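Getting Around Without a Car: Zlata Hladun on Buses, Ferries and the Clarken Line

Zlata Hladun has been writing route guides for independent travelers for most of her working life. She does not own a car and has never rented one on a trip. Her latest guide covers the valley between Clarken and the port of Sirnero, where she spent 36 nights on the road last February. She talked to Bleddyn Gethin about what visitors should know before they set out.

The first thing people ask her is whether the train is worth taking. Her answer is that it depends on the direction.

"Going down to Sirnero, yes," she says. "It leaves Clarken in the morning and you're at the port in time for the noon ferry. Coming back is another matter. The return train sits at Lau until the freight has gone through, and the timetable doesn't show that wait. I've been there 33 minutes and I've been there much longer."

Lau is the only junction on the line. There is a waiting room with a heater, a ticket window that closes after lunch, and a stop for the Vosta bus across the road. Hladun tells readers to get off there if the train is running late and take the bus the rest of the way. Rail tickets are not valid on it, so they will need to pay again.

"The driver takes cash or a card, but the card reader doesn't work in the upper valley," she says. "Bring small bills. He won't break a large one, and the next bus is 3 hours later."

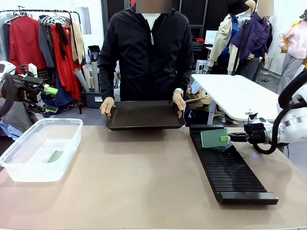
She is more positive about the buses in general. The Vosta company runs six routes, and all of them start from the same yard behind the Clarken station. Luggage goes underneath at no charge. Bicycles are carried in summer only, and the driver decides on the day whether there is space.

"I had a folding bike with me and it was treated as a suitcase," Hladun says. "A man with a full-size one was told to wait. If you're cycling, call the yard the evening before. They pick up the phone until the last bus is in."

Gethin asks about the ferries, which get mixed reports from travelers. Hladun says the boats are old but keep to their hours, and that cancellations are nearly always down to wind. A notice goes up at the Sirnero ticket office by breakfast time. It goes on the website too, although later.

"Walk down and read the board," she says. "The website said we were sailing when the gate was already locked."

Taxis are scarce outside Clarken. At Sirnero there is a shared van that meets the evening boat and drops passengers at the hotels along the shore road. It has no fixed schedule and leaves when it is full – or when the driver gives up on filling it. Hladun suggests settling the fare before the bags go in.

Driving is possible, and the road over the pass is paved the whole way. She still doesn't recommend it in winter. Chains are required above Lau, and rental desks in Clarken don't always have them.

The new edition of the guide uses the timetables in force on 31 December 2024. Hladun expects the bus times to change again before summer and plans to post corrections as she gets them. She will be back in the valley herself for the reopening of the Lau footbridge, which should cut the walk between the platform and the bus stop.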